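Teaching by hand

On a Wednesday morning at Tatance, the work looks a lot like putting the shopping away. People stand at tables, pick things up with a pair of blue-tipped fingers on a handle, put them somewhere else, and start again. Each go is recorded and becomes one example for a learning system.

The project is called Brekier. Its aim is a robot that can sort small household goods without being told the shape of each one in advance. By the end of March it held 3569 usable examples, gathered in ordinary living rooms as well as at the firm's own site in Ramalho.

Collectors work in spells of two hours, with a break between. They are asked to move at a natural pace and to leave their mistakes in. A dropped packet that is picked up again is kept, provided the camera on the tool saw it. Five homes are in use at present, and the team would like more.

Snacks are a favourite subject. Bags crumple and slide over one another, and a grip that suits a box can fail on a pouch. The software, Trokgate, has to learn this from the recordings alone - there are no labels saying which packet is soft.

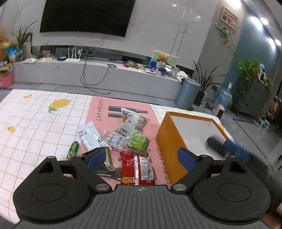 By our technology writer

On the pink placemat there are bags, pouches and a sausage pack, with the orange box to their right. The layout is changed after every seven goes, so that the system does not simply learn one table by heart. Lighting is left as the household has it.

Checking takes longer than collecting. Every recording is watched through once, and those with a blocked view are thrown out. The next batch will be bathroom shelves.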